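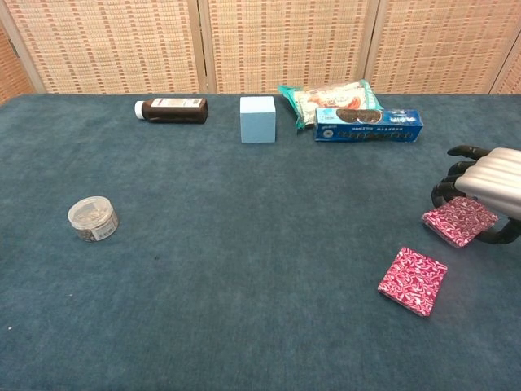

**Workcell budgeting** is the planning of costs for a robot station before it is ordered, including the robot, its hand, the table it works on, the objects it handles and the people who run it. The term is mostly used for small stations in laboratories, workshops and packing rooms. Larger production lines are normally budgeted under plant engineering.

## Scope

A workcell budget is usually split into purchase costs and running costs. Purchase costs cover the arm, the controller, the hand, mounting hardware, cameras and safety equipment. Running costs cover spare parts, software fees, power, floor space and operator time. Training may be placed under either heading, depending on the buyer's accounting rules.

## Hands and grippers

The hand is often quoted separately from the arm. Two-jaw grippers are the cheapest type and have few parts to replace. Hands with several curved fingers cost more but can hold a wider range of shapes, such as bottles, jars, soft bags and flat foam pads. Fingertips and padded covers wear with use and are listed as consumables. In the Prukcombe plan, described below, 2 spare sets of fingertips were ordered with each hand.

## Tables and test objects

Tables, coverings and screens are a small part of the total and are frequently left out of early drafts. A fabric covering reduces glare and keeps light objects from sliding. A folding screen behind the table gives the cameras a steady background.

Test objects are commonly bought at ordinary stores. A typical set mixes rigid and soft items, including boxed cookies, snack bags, plastic bottles and foam blocks. Food packaging creases after repeated handling, so it is budgeted by the month. Matching items are bought in pairs where a task calls for placing or sorting them.

## Example: Prukcombe

The Prukcombe workshop planned a tabletop station under Ese Chukwu, with purchasing handled by Efe Afolabi. Quotes were taken from two suppliers, Droko and Clastine. Droko's price for the hand was lower, but its service contract was sold separately. The first draft allowed 300 operator hours for setup and trials. The revised plan, approved in May, raised this to 1,564 hours to include a full year of operation. Delivery of the hand took 91 days.

## See also

- Total cost of ownership
- End effector
- Preventive maintenance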